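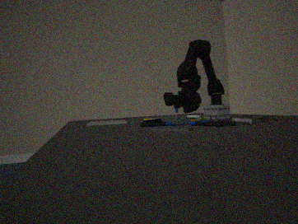
Does a $160 shooting sleeve fix a flat three-point shot? The Plivau ad says so. I doubt it. My coach wants my elbow up high, like the top of that black arm.
reston583

Category: Basketball > Shooting

tanguy9
No. Shoot 1000 from the corner first.

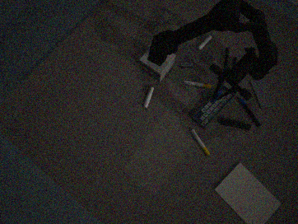
Had one for a season at Arnside and my percentage didn't move. Mine spent May bunched up like the black cloth at top right.
plivau_skeptic

Search this site Go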